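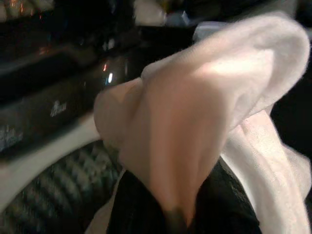 Ticket 579 – arm drops cloth on lift, laundry task
Opened by: Xavier team, student robotics club
Status: open (was closed in March, reopened October 2025)
Priority: high, Flomstead meet coming up
12 comments – 3 shares

PROBLEM
Gripper closes on cloth fine, lifts, then loses it somewhere between pickup and the bin. Not every run. Thin cotton shirts OK. Thick fuzzy stuff is the worst, towels esp. No error on the console, arm carries on like it still has something and does the whole place move with nothing in it.

Same symptom as March. Back then we swapped the finger pads and closed the ticket after 2 good runs. Should not have closed it on 2 good runs.

SETUP
Laltitz arm, stock two finger gripper, wrist camera. Todberg controller, the older one, not the one in the cabinet. Teleop for recording, then playback. Grip force at default. Nothing changed on the arm side since summer except the wrist cable got re-routed.

LOG

Entry 1
Power cycled everything. Re-homed. Ran towel pickup from the saved start pose. Dropped on the lift. Ran again, held. Ran again, dropped just short of the bin. So its not a dead gripper, just flaky.

Entry 2
Wiped finger pads with alcohol, let them dry. Lint on both, quite a lot on the left. Better for a few runs then back to dropping. Adding pad wipe to the start of session checklist regardless.

Entry 3
Checked the wrist cable. Pulls tight when wrist is rolled all the way over. Loosened the clip nearest the elbow and gave it slack. Gripper position readout is steadier now, it used to jump when the wrist turned. Drops still happen. Leaving the slack in anyway.

Entry 4
Grip force up one step. Towel held longer. Up another step, motor got warm and controller threw an over current warning. Back down one. Don't run it on the high setting, and please don't save it as default either, someone did that last season and we ate a motor.

Entry 5
Went through wrist cam recordings side by side with the gripper log. Useful. On the bad runs the fingers only have a small pinch of the top layer. Log says closed on object, which is technically true. Then the weight of the rest pulls it out through the pads. On good runs there's a proper fold between the fingers before the lift starts.

So it's a grasp problem mostly, force is secondary. Wish we had looked at video first, would of saved two evenings.

Entry 6
Changed the approach. Go lower before closing, push in a little so the cloth bunches, close, wait, then lift slow. Lift speed was 4,000 in the motion file, cut it in half. Recieved one drop in the first batch, and that one was me starting off to the side.

Side effect – run takes longer. Time limit at Flomstead is tight, may have to speed up the travel part and keep only the lift slow.

Entry 7
Motion blur on the wrist cam is bad at the old lift speed. Cloth edges smear and the fold detector guesses. At the slower speed it's usable. Also the shiny black surfaces throw reflections and the detector likes those more than the actual towel. Lowered the exposure. Tried moving the lamp, helped a bit, then it got moved back for another project. Tape on the floor now, leave the lamp on the tape.

Entry 8
Tried the empty grasp check. If finger gap after lift is under 3 mm, stop and retry. Works on the thick towel. Thin shirts trip it even when held. Needs a per item value, not done yet.

WORKAROUND FOR NOW
- wipe pads before each session
- use motion file "low_push_slow", NOT the old one
- force one step over default, no more
- lamp on the tape
- watch the wrist cam on the first lift, if you don't see a fold between the fingers hit pause

STILL OPEN
- per item gap value
- left pad seems more worn than right, order a pair
- faster travel between pickup and bin
- does the Todberg log drop samples when the camera is recording? there are gaps in the timestamps around the lift, might be nothing
- old motion file still loads on startup, needs changing in the config

Don't close this one until it gets through a full session with the mixed pile. Post your run notes under here incl. the bad ones, and write down which motion file you used.

Last edit: fixed the file name in the workaround, it said slow_push_low before and that doesnt exist.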